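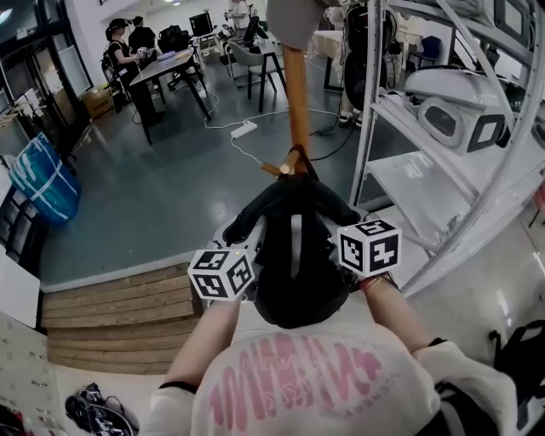

Peadar Mulcahy wrote to us in February to ask why our old About page went on about "solutions" for four paragraphs and never once said what we do to a gripper when it comes in with a wobbly marker cube. Fair point, Peadar! I read it again over lunch and cringed my way through the whole thing. So I've thrown it out and written this one, and most of it is going to be about cubes, screws and straps.

## Who we are

We're Okska. I started the shop, Waltraud Strobel joined not long after, and between the two of us and whoever we can talk into helping we set up and look after hand-held grippers – the kind a person carries and works with both hands so that a robot can learn from the motion later. Ours is called the Daden. Black body, soft black fabric over it, a marker cube on each side. If you've used one you'll know it from across a room.

We don't build robot arms. People ask every week, and I'm happy to talk about arms until you hang up on me, but the Daden is what we know. I've had my hands inside so many of them that I can tell by the sound of the trigger which batch it came from (Waltraud says I can't, and she's right more often than I'd like).

## Setting one up

If you buy a Daden or send yours to us, it goes through the same routine, and I'm the one who usually does it.

Cubes first. Each face has its own pattern, and the tracking only makes sense if every face is the right way around on the right side. Swapping left and right is the classic mistake. I've done it. You get data that looks perfectly fine until you play it back and the gripper seems to be walking through the table. So I check each face against the chart, out loud, like a kid reading the alphabet, and then I do it again with the chart upside down to keep myself from reading on autopilot.

Then the mounts. Snug them by hand, then a quarter turn with the short driver, and stop. Please stop! The inserts are in plastic and they'll strip, and a stripped insert means the whole side comes off and you don't see your gripper for a while.

After that comes calibration, which we do with a little program of ours called Ulley. You hold the gripper in front of you, turn it slowly through every angle your wrists will allow, and Ulley works out where each cube sits relative to the fingers. It takes 23 poses. I've tried to get away with fewer and was always sorry by the afternoon. Keep your elbows loose and don't rush the last ones, when your forearms are getting tired and you start to cheat.

Last, the fingers. Open, close, open, close, first empty and then on something long and awkward. We like poles and broom handles for this. A small block will sit nicely in almost any grip, but a long handle pulls to one side as soon as you tip it, and if the fingers are out of line you feel it right away in your wrists.

## Looking after it

Most of what we get in for repair didn't need to come in at all, and I say that as the person who'd lose the money. A few habits go a long way:

- Wipe the cube faces with a dry cloth before you start. Fingerprints on the white parts catch the overhead lights and the tracking gets jumpy.
- Pick the gripper up by the body. The cubes stick out and look like handles. They are not handles.
- Look at the fabric where it gathers near the fingers. Once it starts to bunch it will creep into the grip sooner or later, so pull it back down and re-tie it.
- Recalibrate after any drop, even a small one, even if it looks fine.
- Retighten the mounts every 200 hours of use.

Keep cables off the floor where you walk, too. I know, I know, I'm one to talk. But you're looking at your hands the whole time you're using one of these things and you have no idea where your feet are.

## When it's broken anyway

Send it to the shop in Moen with a note. A scrap of paper is fine. What I want to know is what you were doing when it went wrong and whether it went wrong all at once or bit by bit. "Tracking bad" doesn't help me much; "left side jumps when I reach up" tells me pretty much where to start.

Waltraud opens the box, I do the bench work, and then we trade and she checks mine. She has a nasty habit of finding the one screw I forgot, and she leaves it on my keyboard with no comment. Loose mounts and worn fabric are usually quick. Cubes with a dented corner we replace outright – I used to try to save them, and I wasted a whole winter on glue. Fingers take longest, as we make the pads ourselves in small batches and we're often out of them. If yours are in the queue I'll tell you so up front.

We've repaired around 200 of these by now, and I still get surprised. Last one on my bench had a mount put on with the washer between the wrong two parts, and it had worked that way for months! I left a drawing in the box when I sent it back.

## Come and see us

Visitors are welcome if you write first. You can hold a Daden, run it through Ulley, and ask anything you like. Wear short sleeves or roll them up, since cuffs get into the view of the lower cube faces. Coffee is bad, and Waltraud's cake is very good when there is any.

If something on this page is wrong or out of date, write and tell me. Peadar did, and look what happened.

Last changed Jul 8, 2018. Pad prices are on the parts page.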